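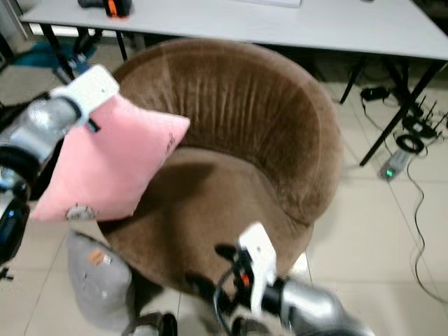 A brown velvet tub chair and a pink pillow.

How to Give Feedback Your Team Can Use

By Jyoti Tomar
25 January 2021

When I first led a team at Zuden, I saved all my feedback for the yearly review in June, and oh, those were long afternoons! People left my office looking worn out, and so did I. These days I do it in small pieces, and I'm much happier for it.

1. Pick one thing. You may have six on your list (I usually do), but choose the one that matters most this week.

2. Ask if now is a good time. If it isn't, agree on another and keep to it.

3. Say what you saw or heard - "the Vorkard report went out without the price page" - and leave words like "careless" at home.

4. Stop talking. This is still the hardest step for me, and I sometimes count to five in my head while the other person thinks.

5. Agree on what happens next, and write it down in a line or two that you both can see.

Do the same with praise, please! "Good job" is pleasant enough, but "your notes saved me an hour" is something a person can do again.

Comments (2)

Xue: Tried step 4 this morning. Longest five seconds of my life, but she told me plenty.

Urkach: Would you do this by email with a remote team?

Related
Running a Shorter Monday Meeting
Handing Over Work Without Hovering
Your First Month as a Team Lead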